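Home Entries Archive About Contact
Search this diary Go

October – my afternoon at the robot open day

Back home with sore feet and a tote bag full of leaflets, and I want to get this down before I forget half of it.

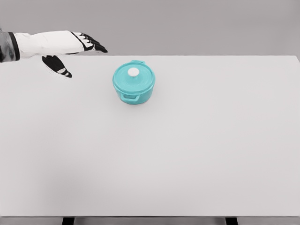 Do they teach a robot hand on a computer before they let it touch real things? At Gandell they do, and by the sound of it that's where most of the working week goes. The real hand gets its turn much later, once the simulated one has stopped making a mess of things.

So, Gandell. It's the low building out past the Rankin furniture warehouse, the one I've driven by for years assuming it was a dentist supply place or something. They do one open day a year and I only knew because of a flyer at the library. Doors at 11, and I got there a bit before and still ended up well back in the line, behind a whole scout troop. Free parking though! And free coffee, which was terrible, and I had two.

They split us into groups and walked us through 3 rooms. First was the simulation room, and I thought I'd be bored stiff (rows of desks, people typing) but I could have stayed there all day. They had a white arm with a black-fingered hand up on the big screen, and a plain table, and a little turquoise pot with a lid and a white knob on top. I want that pot. I have wanted a pot that color since my kitchen was avocado green. It doesn't exist, of course, it's all made of numbers, and I was standing there wondering if it would go in the dishwasher.

The program they use is called Staltora and our guide talked about it the way my sister talks about her horse. The task was pots with lids, and she told us they'd run 348 tries at it that morning before we even showed up. I asked what counts as a failure and she said oh, everything – coming in too low, bumping it, squeezing in the wrong spot, shoving it off the back of the table. Then they change one small thing and go again. I would lose my mind. She seemed perfectly happy.

A boy from the scouts asked if the hand gets tired and she gave him a really nice long answer about motors and heat, and I didn't follow all of it but he did, I think. Then his friend asked if it could do thumb wrestling and the whole room perked up. (Maybe next year, she said.)

Second room was the workshop, lots of drawers, a very strong smell of machine oil that took me right back to Dad's garage. We weren't allowed to touch anything on the benches. I did get to try on a glove with wires running up the back of each finger, and there was a cartoon hand on a monitor that copied me, just a hair behind. I waved at myself like an idiot. Then I tried to make it snap its fingers and it couldn't, but I can't really do it in a glove either.

The last room was talks and tables. A company called Wudel had a stand about robots for hospital kitchens, which I liked the idea of more than I expected to, after all those years of carrying trays myself. They had pens. I took 7, which is greedy, but the man kept holding out the box.

I stayed until nearly four and then couldn't find the car because I'd come out the wrong door – walked all the way around by the loading docks in my good shoes.

Made an omelet for supper and caught myself watching my own hand go for the lid of the butter dish. Thumb underneath, fingers over the top. I must have done that every day of my life and I couldn't have told you how it went.

Need to ring the library tomorrow about the overdue book.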